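Why I Can't Leave a Drawer Half Sorted (and What My Brain Has to Do With It)

February 21, 2025

Filed under: Mind & Mood, Habits

Print this post | E-mail this post

So I have a confession. Last weekend I stood in the kitchen in my socks, at eleven at night, thinking about a drawer. I'd started clearing it out after dinner, my sister called, we talked for ages, and then I sat down to watch something. And the whole time, through an entire episode of a show I really like, part of my head was still in that drawer. Batteries on the left, takeout menus on the right, that weird key in the middle. I couldn't tell you one thing that happened in the show.

I told my friend Paweena about it (Paweena Nilsuwan, she of the famous lemon bars, long-time readers will remember) and she laughed at me and said, "Oh, you've got an open loop." She took psychology in college and she loves it when I give her an opening like that.

What she meant is an old idea, going back to the 1920s, that we remember the things we haven't finished better than the things we have. The story everybody tells is about waiters who could keep a big unpaid order in their heads and then forgot it as soon as the bill was settled. I went and read up on it that same night -- yes, instead of finishing the drawer -- and it's messier than the story makes it sound. People have tried to repeat the memory part and often gotten nothing much. What seems to hold up better is the other half, the tug to go back. If you get pulled off a job in the middle, you tend to want to pick it up again, even if no one is making you and there's no prize for it.

That's me! I don't even remember unfinished stuff all that well (ask anyone who has lent me a casserole dish). I just feel it sort of leaning on me.

Anyway, I decided to try something. Back in August I bought one of those Voson pocket notebooks, the kind with the elastic, and used two pages of it. I dug it out and for a week I wrote down every single thing I'd started and not finished. Every one. The email to the dentist. The sweater with one sleeve. The book I stopped at page 119 because the dog in it was looking poorly and I didn't trust the author. Calling my aunt. Deciding about the Nakpan trip, which has been "maybe" for so long that I'm embarrassed to bring it up with the people I'm supposed to be going with.

By the end of the week I had 127 things on the list. One hundred and twenty-seven! I had to lie down.

But then I noticed something, and this is the part I wanted to write about. The ones that bugged me weren't the big ones. The trip hardly ever crosses my mind unless somebody mentions it. The dentist email, which would take me one minute, was in my head when I brushed my teeth, when I drove past the dentist's street, when I was trying to fall asleep. Paweena's theory is that the close-to-done ones pull hardest, like when you can see your exit coming up and you speed up without meaning to. There's research on that too, mostly about rats running faster near the food and people with coffee punch cards. I don't love being compared to the rats, but okay.

The other thing she told me, and this helped more than anything, is that you don't always have to finish the thing to get it off your back. Sometimes it's enough to make a real plan for it. A real one, with a when and a where. "Email dentist" did nothing for me. "Email dentist Monday, at the kitchen table, before I open anything else" and it just went quiet. I was suspicious, so I tried it with ten more. It worked on seven or so, I'd say? The sweater still leans on me. I think the sweater knows I'm lying.
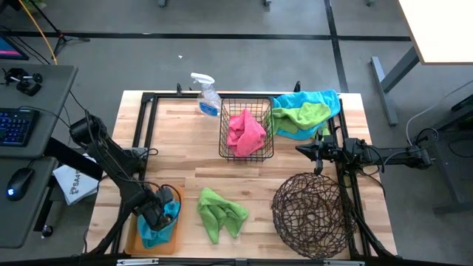 Wipe-down stuff, spread around a table.

Chores are their own special category, by the way. Paid work ends at some point and a book has a last page, but a counter you wiped this morning is going to need wiping again, so when exactly do you get to feel finished? I used to clean until I was too tired to clean, which is a terrible way to decide. Now I set a timer for 60 minutes on Saturday and when it rings, that's what done means this week. The first time I stopped with half the bathroom to go and it itched like crazy. The second time, a little less. I've also started leaving myself a note about where I got to, like a bookmark, and I swear I can feel my shoulders come down when I write it.

My coworker Emil Stöckli does it the other way around, and on purpose. He writes all the reports for the Drenden account and he always stops in the middle of a sentence when he goes to lunch. He says it makes it easy to start again, he sits down and his hands already know what's next. I tried it with this post. I stopped in the middle of the rat paragraph and went to the grocery store and spent the entire trip finishing it in my head, and came home without eggs. So, mixed results.

I do wonder if some people are just built with less of this. My husband can walk away from a jigsaw puzzle with one piece left. One piece! He went to bed! I put it in myself and we had words about it in the morning.

If you try the list thing, I'd keep it to a few days. A week was too much, and by the end I was adding stuff only because I was in the mood for adding stuff. And put a when and a where next to the small ones first. I'm curious whether it works on other people's sweaters, so tell me in the comments.

The drawer is done, by the way. I still don't know what the key is for.

Print this post | E-mail this post

14 comments | 6 shares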